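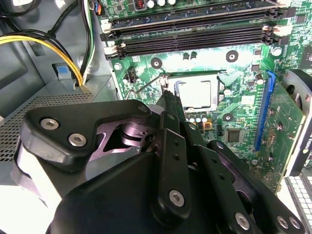

Prarngate Lake Ice Fishing Weekend - FAQ

Last updated in December. Same questions keep coming in so they're all on one page now. If yours isn't here use the contact form, Ye-rin Kwon reads those, usually at night.

When does it start?

Lines down 7:30 am Both days. Lines up 3 pm first day, 2 pm second day. Gate at the Arriaga Road access opens 5:45. Please don't line up at 4, the plow needs the turnaround.

Do I have to fish both days?

No. One-day tickets same as last year. You can't win the overall on a one-day ticket but you're in for the daily fish and the door prizes.

How many tickets are there?

450. That's the parking lot talking, not us. When they're gone there's a waitlist, and people do drop off it in the last week when the forecast comes out, so put your name down.

Can I transfer my ticket?

Yes, up to noon the day before. Send us both names and both email addresses. Don't just hand your friend the printout, the name has to match at weigh-in and we had an ugly morning over that a couple of years back.

Refunds?

If we cancel, full refund. If you cancel, up to two weeks out full refund, after that transfer only. Road closed, truck broke down, kid's hockey got moved: transfer only. Sorry.

What if the ice is no good?

Then we don't go out. Decision gets posted on the front page by 6 pm the evening before. We drill test holes along the whole marked area, shore to the outer flags, and it has to be good all the way. One soft patch by the creek mouth and we move the flags in. More than one and we call it off. No backup weekend this year, the hall's booked.

How thick does it need to be?

For walking we want a lot more than the bare minimum you read in pamphlets, because it's a crowd and crowds bunch up when somebody's catching. Clear hard ice, not the white stuff. White ice with slush in it gets counted as half. Slush on top doesn't get counted at all.

Can I drive my truck out?

No trucks. Not even if it looks fine. Not even if there's a local truck out there already, he's not with us.

Snowmobiles and quads?

Yes, on the flagged lane only, walking speed once you're past the first row of huts. Registration and insurance with you. Park them spread out, not nose to tail. No rides for strangers' kids please, even if they ask nicely.

Where can I fish?

Anywhere inside the flags. Orange flags are the outer limit, blue flags mark the snowmobile lane. Stay off the creek mouth, current keeps it thin all winter and snow hides it. No reserved spots. A hole is yours while you're at it. If you wander off for chili and somebody's on it when you get back, work it out like grownups.

How far apart do holes have to be?

6 metres from somebody else's, unless they say it's OK to be closer. Your own can be as close as you like.

What size auger can I use?

Whatever the regs say. Mark your holes when you leave, a branch or a chunk of slush stood up on end is plenty. People step in them in the dark. Somebody turned an ankle last year.

Do I need a licence?

Yes. The tournament ticket isn't a licence. Buy it before you come, there's no shop selling them at the lake and phone signal is poor so don't count on doing it from the parking lot. Kids' rules are in the regs booklet, please read the current one and not the one from your glovebox.

How many lines?

Two per person on the ice, jigging or tip-ups, any mix. You have to be able to see your tip-ups. From inside a hut with the door closed doesn't count as seeing them.

Live bait?

No live baitfish at Prarngate, full stop. Worms, maggots, salted or frozen minnows where the regs allow, artificial lures. There'll be someone with maggots for sale near the gate, cash only, he sells out early.

Which species count?

Walleye, pike, perch and burbot. Whitefish don't score this year. Yes we know. It was put to a show of hands at the fall meeting and it was close.

How is it scored?

By length for walleye and pike, photo on the board we give you, then straight back down the hole. By weight for perch, best five. Burbot has it's own prize, longest fish, and has to be caught by 3 pm on the first day, which makes it hard, and that's on purpose.

Tie goes to whoever logged the fish first.

What's the biggest ever?

Pike, 93 cm, caught on a dead smelt about as far from the crowd as the flags would let you go. Photo's up in the hall. Lots of claims since of bigger ones that came off at the hole.

How do I log a fish?

Two ways. Take the photo and walk it to the scoring hut. Or use the Sakex app if you've got signal, it'll hold the photo and send when it can. The time that counts is the time on the photo so check your phone's clock. Tag number has to be visible next to the fish. No tag, no score, we won't argue.

The app logged me out.

Happens. Log back in with the email you bought the ticket with. If that doesn't work come to the scoring hut with your phone and your ticket. Don't make a second account, it splits your fish and somebody has to stitch them together by hand at suppertime.

Do I need the app?

No. Plenty of people don't bother. Paper sheet works fine, bring a pencil, pens freeze.

Can I keep my fish?

Perch, yes, within your limit. Walleye and pike that you want scored go back. If you want to keep a legal one for supper that's fine but it doesn't score. Keep your own fish seperate from your buddies', the officer will want to see whose is whose.

How do I let one go properly when it's cold?

Quick. Gills and eyes freeze fast at minus twenty. Wet your hands or use a wet glove. Board wet too. Don't lay it on snow. Have the board and the phone ready before you bring the fish up, not after. Long-nose pliers in your pocket, not at the bottom of the sled. Anything coming up from deep water, get it back down right away.

Prizes?

Overall first is the gift card, $400, plus the trophy, which stays at the hall but you get your name on it. Daily longest in each species gets a rod combo. Kids' table is separate and everybody on it gets something. Door prizes drawn at supper and you have to be in the room.

Is there a kids' division?

Yes, 15 and under. Parent or guardian within shouting distance, and that's for the whole day. Someone will drill holes for the kids' area so you don't need to bring an auger just for that. Spuds and chairs are handy. So are more mitts than you think.

Can I rent a hut?

Brisau Outfitters has a few pop-ups and a couple of the hard-sided ones. Book with them direct, we don't handle it and don't know what's left. They'll tow it out for you if you ask ahead.

Heaters in huts?

Fine, with a vent open top and bottom. Carbon monoxide alarm, please, they're cheap. Headache or feeling sleepy, get outside, tell somebody. Not a day to tough it out.

Fires on the ice?

In a raised pan or barrel only. Take the ashes home. Same for pallets, the nails end up on the beach in July and kids find them.

What should I wear?

More than you'd wear to shovel. Wind comes straight down the lake from the north end and there's no trees out there. Wool or fleece next to you, no cotton. Cleats, really, the swept parts get like glass by noon. Float suit if you own one. Ice picks around your neck. We have loaner picks at the gate, bring them back.

Is there food?

Chili, hot dogs, coffee, tea, from 9 until it's gone. Veggie chili too, smaller pot. Supper at the hall second day, ticket includes one plate. Extra plates at the door.

Allergies?

Put it on the form when you buy. If you forgot, email. Ask at the window too, the crew changes over at lunch and things get lost.

Washrooms?

Portables at the access and two more on sleds out by the scoring hut. Lineup is worst right at 10.

Dogs?

On a leash, boots if they'll wear them. Watch for hooks. Keep them off other people's fish and out of other people's bait. No dogs in the hall.

Alcohol?

Not on the ice, not in the parking lot. Hall has a licensed bar second day. Snowmobile plus drinks is impaired driving same as on the road.

Can I use electronics?

Flashers, sonar, underwater cameras all fine. Keep batteries inside your jacket until you need them. If your unit is throwing junk on the screen it's probably your neighbour's, ask them to change the setting before you blame the lake.

Where do I stay?

Motel in Arriaga fills early. Campground's closed for winter but you can park a camper in the hall lot both nights, no hookups. Generators off at 10 pm. Overnight in huts is OK if you sign the sheet at the gate, and we mean sign it, because we check huts against the sheet in the morning.

Somebody's breaking the rules, what do I do?

Tell the scoring hut. Don't go over and have it out. If it's a poaching thing call the line printed on your licence, we're not the officers.

Where does the money go?

Stocking, the aerator, and the dock repair at the boat launch, the dock being the big one this year. Numbers are read out at the spring meeting and anyone can come.

Can I help out?

Please. Mostly need people to set flags the morning before and pull them after. Flag pulling is always short handed, everybody's gone home. You still get your supper plate.

Can I fish the lake the week before?

Sure, it's a public lake. Stay clear of the test holes, they're marked, and don't move our flags.

I lost something out there.

Lost and found sits at the hall until the end of the season. Currently one mitt (left), a thermos, a kid's sled and a very nice skimmer. Email Ye-rin with what it looks like.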